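Home / Floor Care / Soaps and Washes

Stoketti Wumano Floor Soap, 100 oz Jug

In stock. Ships from our Laryea warehouse. Page updated 18th August.

We've carried a lot of floor cleaners in our time at Stoketti, and most of them have come and gone without anyone missing them much. Wumano is the one people call us up about when the shelf is bare. It's a plain liquid soap for sealed wood, laminate, vinyl and tile, made in small batches with coconut oil soap and a little orange peel oil, and it does the ordinary weekly job very nicely. It lifts kitchen grease, the gray film that builds up near a back door, and those sticky rings that turn up where somebody set down a juice cup and swore they didn't (we have kids too!).

What we like best is how little it leaves behind. If you've ever mopped a dark floor on a sunny morning and then seen every swipe of the mop come back to haunt you after lunch, you'll know why we care so much about streaks. Long plank floors can be the worst for it, with the light running down the boards and showing up every missed bit. Mix it at the strength on the label, wring your mop well, and you shouldn't need a second bucket of clear water.
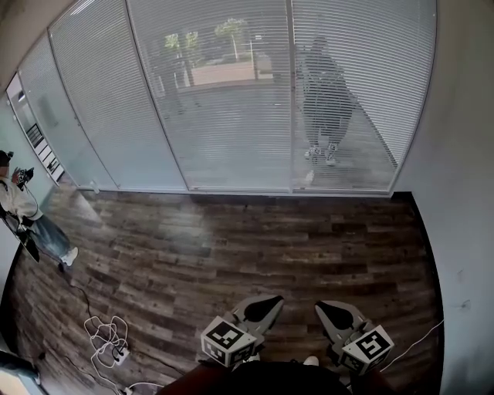

How to mix and use it

Sweep or vacuum first, please. We know everybody says that, but grit under a wet mop is what puts the fine scratches in a finish, and no soap can take those back out.

Pour 2 capfuls into a gallon of warm water. Give it a gentle stir with the mop handle and don't worry if it hardly foams, as it's a low-suds recipe. Wring the mop until it stops dripping, then work in the direction of the boards, starting at the far end of the room and backing toward the door so you don't box yourself into a corner in your socks. For a dried-on spot, lay a damp cloth over it for five minutes and then wipe. Change the water when it turns cloudy. In a busy kitchen that might be halfway through, and in a spare bedroom you may not need to at all.

Please don't use Wumano on waxed, oiled or unfinished wood. If you aren't sure what you have, try a little in a closet or under a rug and leave it overnight before you do the rest.

What's in the jug

Size: 100 fluid ounces, with a measuring cap
Scent: sweet orange, quite faint, gone by the time the floor is dry
Also sold as: a box of four jugs, or a refill pouch for the same jug
Storage: keep from freezing, and give it a shake if it has settled
Goes well with: the Iltel flat mop and its washable cotton pads

A few other jobs it will do

Plenty of you have written to us with uses we'd never have thought of, and we've tried a good many of them in our own homes. It's lovely on painted baseboards and window sills. It does well on patio chairs. A very weak mix, just a few drops in a bowl of warm water, takes the dust off blinds if you go along slat by slat with an old cotton sock over your hand. It's slow work, so put the radio on. Close the slats one way, wipe, tilt them the other way and wipe again, and keep a dry towel nearby for drips on the sill.
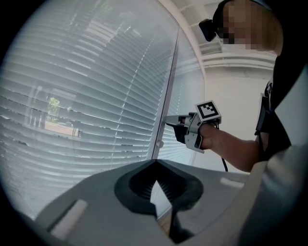 Lorna Yap: I've been buying this since July and I'm on my second jug. My one gripe is the cap, which gets slippery when your hands are wet, so I've started pouring some into an old squeeze bottle. For the blinds I found the sock left lint and a microfiber cloth worked better. Does the refill pouch come without scent? My husband sneezes at anything orange.

Reply from Stoketti: Thank you, Lorna! The pouch only comes in orange right now, I'm afraid, but we've asked the maker about a plain one and will put it on this page if they say yes. You're right about the cap. The newer jugs have a ribbed one, and we'd be happy to mail you one if you drop us a line with your order number. And we'll give the microfiber a try.

Shipping and returns

Single jugs go out in a padded box with the cap taped down. Unopened jugs can come back to us for a full refund, and if yours arrives leaking, just send us a note and we'll get another on its way.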